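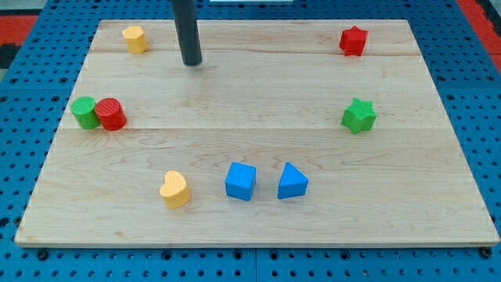
The Brasell work board is a large, flat board made of planks joined side by side, sold on its own for sorting, building and display work. It goes on top of a table you already have and gives you one pale surface where small parts are easy to find. Colored blocks such as the yellow hexagon and the red star stand out well against the light beige wood, and the grain is fine enough that it does not compete with them. The seams between the planks are thin. Knots and small tan marks are part of the wood and are not grounds for a return.

Each board is cut and finished in our Vadville shop. The corners are eased by hand, and the top gets 2 coats of clear oil. Color varies from one board to the next, and new boards darken a little over the first year — more if they sit near a window. If you are ordering several for one room, put a note on the order and we will pick them from the same batch.

Blocks are not included. For shape sets, see the Galus and Lawal pages.

Care
Wipe with a damp cloth and dry right away. Do not soak the board or put it in a dishwasher. Stand it on its long edge for storage, or lay it flat. Leaning it in a corner for months can cause it to bow. Re-oil once a year with any clear oil made for wood. Pencil comes off with a plain eraser. Marker usually does not.

Ordering
Item number: 227
Ships in: up to 8 working days
Returns: unused boards only, in the original carton
Warranty: 3 years against splitting at the seams

Boards ordered before March came with cork pads in the carton. The pads are now a separate item and can be added at checkout. They stick to the underside and keep the board from sliding on smooth tabletops.

Questions about bulk orders or custom lengths go to Marilou Dumlao in the order office. Please include the size of your table and the number of boards you need.

Page updated 17 Jul 2022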